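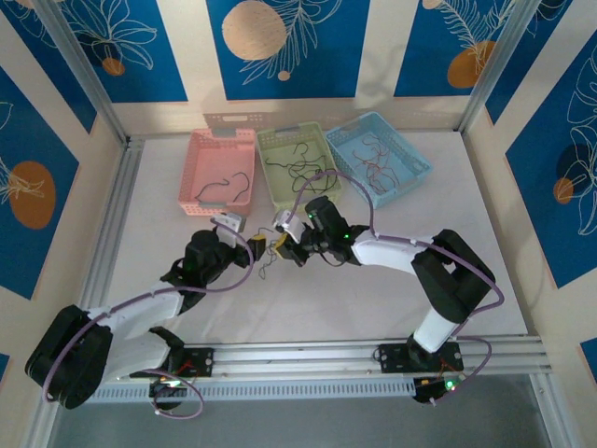 Naltow Safety Outreach, Small Shops Team

Progress report to the Lundberg Fund: lockout refresher course
12th May

We are a good way into the second half of the grant and there is a lot to tell. The lockout refresher is running, shops are finishing it, and the thing we worried about most in January (would anyone with a two-person maintenance crew find time for it?) has gone better than we dared hope.

Enrollment

The proposal set a target of 40 shops by the end of the grant period. We have 38 signed up now. Most are machine shops and food packers, with a few print shops and one very keen commercial laundry that has put its whole night shift through. We expect to pass the target before summer, and we'd like to keep the sign-up page open after that if you have no objection. The course costs us almost nothing extra per shop once the tags are printed.

The course itself

Each lesson now runs 15 minutes. The first version was closer to half an hour, and people were dropping out right after the section on stored energy, which was exactly where we didn't want to lose them! So we cut the history, moved the definitions onto a printed sheet, and gave stored energy a lesson of its own, with springs, capacitors and trapped air handled separately. Completion picked up straight away. The lesson on group lockout is still too long and we know it. A shorter draft is being tried out by two of the packers this month.

The lessons are hosted on Flokis, as planned. The move from our old pages took longer than we'd budgeted (the quiz results would not come across cleanly and had to be keyed in again by hand), but it was worth it. Supervisors can see who has finished without calling us, and the lessons open properly on a phone, which is how most of the night crews look at them.

Printed material

We mailed tag kits in two batches. A kit has the sample tags, a blank energy source form for one machine, and the wall sheet with the shutdown sequence in large type. The blank form has turned out to be the star of the whole package. Shops photocopy it, fill it in for every machine they own, and then send us questions about the odd ones, like the compressor with two feeds or the oven that shares a disconnect with the conveyor. We love these questions. They are going into a page of worked answers that wasn't in the original plan.

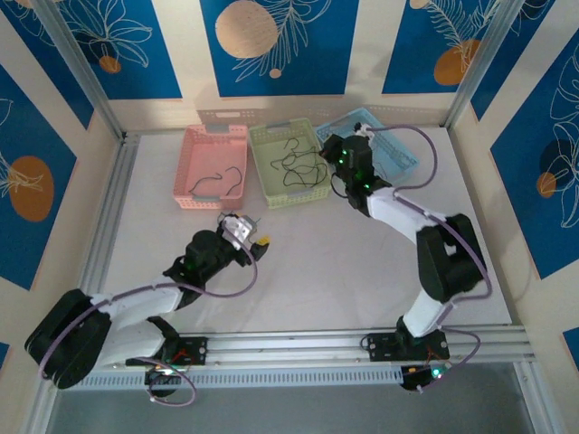

One supervisor wrote in after the second mailing to say the wall sheet should tell people to try the start button before they put a hand in, in bigger letters than anything else on it, because that was the step his crew skipped. He was right, and the reprint has it that way. He also asked for a version with room to write in the location of each disconnect, so we made one of those too.

Visits

On-site visits to the Nam district went ahead as scheduled and we would happily do twice as many. Walking a shop floor with the people who work there brings up things a quiz never will: a padlock with three keys on a hook next to it, a breaker label that refers to a machine sold years ago. We leave each shop a short list and check back by phone. Labels get fixed fast. Spare keys take more persuading.

Spending

We have used roughly 50 percent of the print budget and are slightly over on hosting, on account of the Flokis move. We'd like to shift a small amount from travel to cover the difference; the request form is attached. Nothing else is off plan.

Still to do

Finish the shorter group lockout lesson, get the worked answers online, and send the follow-up survey to the first batch of shops. The Spanish version of the wall sheet is at the proofreading stage, with the tags to follow once the wording is settled.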